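# What the Bag Does for the Bean

Roasted coffee starts to go stale the day it leaves the drum. Oxygen gets at the oils, the smell fades, and a cup that was sweet a week ago turns flat and papery. Light and damp speed it up. Most of the work of slowing this down falls to the bag, a part of the trade that drinkers rarely think about.

Coffee once left the roaster in plain paper, folded over and tied. That was fine when the shop was at the end of the street and people bought enough for a few days. Paper breathes, though, and it soaks up oil. Once roasters began to ship beyond their own town, they needed something better.

Tin cans were the first answer, and vacuum packing helped them last. But fresh beans give off carbon dioxide after roasting, and a sealed can has nowhere to send it. Large roasters let their coffee rest before packing, losing some of the smell in the process.

The soft bag with a barrier layer changed that. Most are made of several thin films pressed together: an outer one that takes ink, a middle one that blocks air and light, and an inner one that melts shut under heat. Many also carry a one-way valve, a small disc that lets gas out and keeps air from coming in.
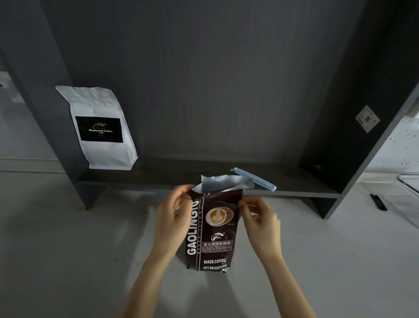 *A bag of Italian blend, open at the top to show the silver foil lining.*

At Lurkatlow, a small roastery that ships most of its coffee by mail, the packing bench takes up nearly as much floor as the roaster. On a busy Friday the crew seals 378 bags, each one weighed, filled and run through the heat bar by hand. A weak seal is hard to spot. The test is to squeeze the bag gently and listen for a hiss along the top edge.

The roastery changed suppliers last May, moving to a film from a firm called Pleren. The old bags cost 34 cents each. The new ones cost more, but the seams hold better in cold weather, and returns for split bags have dropped.

Foil has a problem of its own. The layers that protect the beans are bonded so tightly that few recycling plants can pull them apart, and most used bags go to the dump. Some roasters have moved to a single kind of plastic, which is easier to recycle in places that accept it. Others sell compostable bags, though many of those need an industrial composter and let in more air.

Oakley, a café with its own shelf of beans, has gone back to an older idea. Customers bring a jar and fill it at the counter. Last month it sold 87 jars' worth this way. The beans are meant to be used within two weeks.

At home the rules are simple. Buy whole beans if you have a grinder. Press the air out of the bag after each use, roll the top down and clip it. Keep it in a cupboard away from the stove. The fridge is a poor choice, as it is damp and full of other smells. The freezer works for longer storage if the bag is unopened, or if the beans are split into small airtight packs. Let a frozen pack come to room temperature before opening it, so that water does not form on the beans.

Look for a roast date as well. A best-by date says little about when the coffee was made, and it can be set a year or more out.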